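Sleeping through smoke season

The smoke came early this year. It was already in the valley when I got up at 5 to let the dog out, and by lunch I could not see the ridge behind Tidstead. I have lived here long enough to know what comes next, which is a few weeks of bad sleep and a sore throat. I decided to write down what I do about it now, mostly so I can find it again next year.

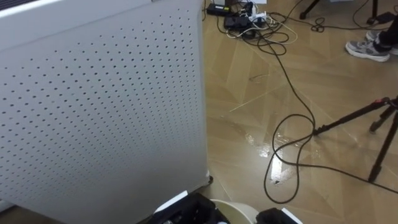
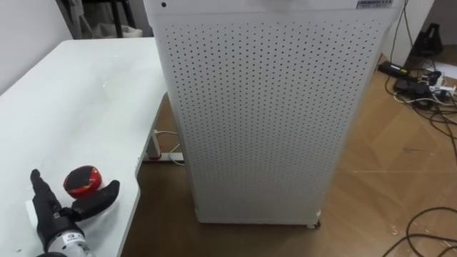

My main problem has always been the bedroom. It faces west, it holds the heat, and in August the only way to cool it is to open the window. When the air outside is bad you have to pick between hot and smoky. For years I picked smoky and woke up with a headache.

What I do now is treat the day in two parts. I check the air numbers when I get up and again after supper. If the morning is clear I open everything, front and back, and let the house fill with cool air until the sun gets on the roof. Then it all gets shut, blinds too, and stays shut. The house is usually bearable until late afternoon. If the morning is smoky I leave it closed and put up with it.

The windows themselves needed work. Ours are old and the sashes rattle. I bought foam tape at the hardware store in Clillton and did the whole west side in one evening. You clean the frame with rubbing alcohol first and let it dry. I skipped that step on the kitchen window and the tape was hanging down by the end of the week. The front door got a new sweep. I cut it too long and had to take it off and cut it again, and now it drags a little on the mat.

Eimear Lynch, two houses up, sleeps in her basement all through smoke season. She put a cot down there next to the freezer and says she would not go back. I tried ours for a night and it smelled like paint and old cardboard. I could probably fix that if I cleared out the shelves, but I have been saying that about the shelves for a long time.

Cooking makes more difference than I expected. Frying anything with the windows closed is a bad idea. We eat a lot of cold noodles, beans, and sandwiches, and I run the rice cooker out on the back porch when it's clear enough. No candles either. I also stopped vacuuming on bad days and go over the floors with a damp mop.

I still go out. Aravind Iyengar and I walk most evenings, and when the smoke is heavy we put it off until the next day. Last August we missed 9 walks. He keeps a list. When we do go we take the short loop past the Onyshchenko place and turn back at the creek, no hills.

For sleep, the things that helped were dull ones. A cotton sheet and nothing else. A shower right before bed, hair included, so the smell doesn't end up on the pillow. Pillowcases changed every couple of days. The dog gets wiped down with a wet towel when he comes in, and he hates it. He sleeps in the hall now.

I still want to put an awning over the west window before next summer. The one I looked at was $846, so it will have to wait until the truck is paid for.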